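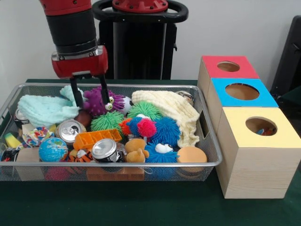 I will defend rereading to anyone who'll stand still long enough! Every August I go back to Dondinico, all 47 chapters of it, and every August my friend Tsehay Workneh asks why I'd spend three weeks on a book when I already know who took the boat.

Well, because I know! The first time through I was racing. I skipped the letters (sorry, Dionysis Gavalas, they're wonderful) and hardly noticed the aunt. This is my fourth trip and she's my favorite person in the book – funny, stubborn, wrong about nearly everything. How did I miss her at 19?

I do get the other side. My to-read list has 46 titles on it and it isn't shrinking. Signe Hägglund's new one has been on my nightstand since spring. But I think we've let those yearly reading goals boss us around, and a reread ought to count the same as anything else. I count mine.

So pull down the one with the cracked spine and start at page one. I'm on chapter 12, the storm, and I'm going back to it right after dinner.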